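Reuse of Artificial Flowers in Event Decoration: Project Report
Oct 5, 2024

1. Background
Event decorators in Ellside and Brostham buy artificial stems in bulk and often discard them after one season. Our group measured how many stems could go back into stock after sorting and light repair. The work began in January with material donated by Lavdale, a rental firm.

2. Method
Lavdale supplied 1,863 stems in mixed bags. Each stem was graded A (no defect), B (repairable) or C (scrap). A stem was graded C if the core was broken or the color had faded on more than 30 percent of the petal area. Fading was judged against a printed color card under the same lamp. Grading guidelines came from the Fuchs stock manual, with two changes: leaf sprigs were graded apart from blooms, and glue marks were ignored.

3. Results
Grade C accounted for 702 stems. Most of these failed on fading — breakage was less common than we expected. Leaf sprigs did better than blooms in every bag. 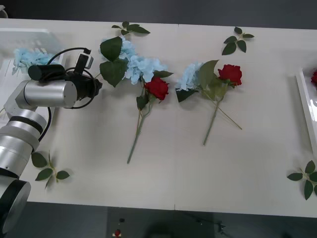 Repair time varied with the type of joint. Press-fit heads could be put back by hand, while glued heads needed cleaning first and had to be left overnight. We did not record times for the first two bags, so the averages in the appendix exclude them.

4. Limitations
All stems came from one supplier. Storage history was unknown, and sunlight exposure could not be separated from age.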